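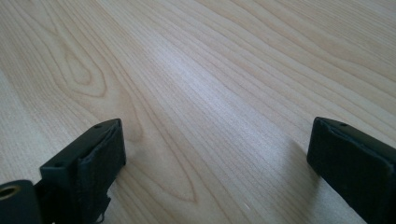 Figure 2. Pale wooden tabletop with visible grain.

4.2 Table surfaces and shared meals

The households in Tiritz were asked which room they used most on a weekday evening. Most named the kitchen, and the table was the piece of furniture they spoke about at greatest length. Older tables were dark and heavy, and had often come with the house. Newer ones were lighter in colour and bought flat-packed. 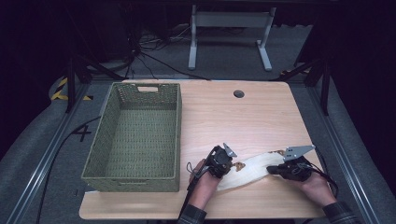
Table linen was treated differently by the two age groups. Older respondents kept a cloth on all week and changed it on Wednesday. Younger ones brought a cloth out for guests and otherwise left the surface bare. A long cream-white cloth stretched across part of a light tabletop, with the wood still showing, is close to what they described as a compromise — enough to mark the meal, but quick to clear.

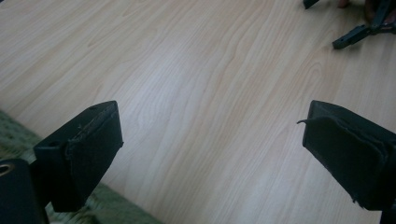
Floor coverings came up less often, and mainly in talk about noise. In Jiang, where flats are stacked 4 storeys high, respondents put down rugs to spare the neighbours from scraping chairs. Colour was a second concern. Muted greens such as the one at the lower left were thought to sit well beside pale furniture and to hide crumbs. Respondents in Tiritz mentioned neither point.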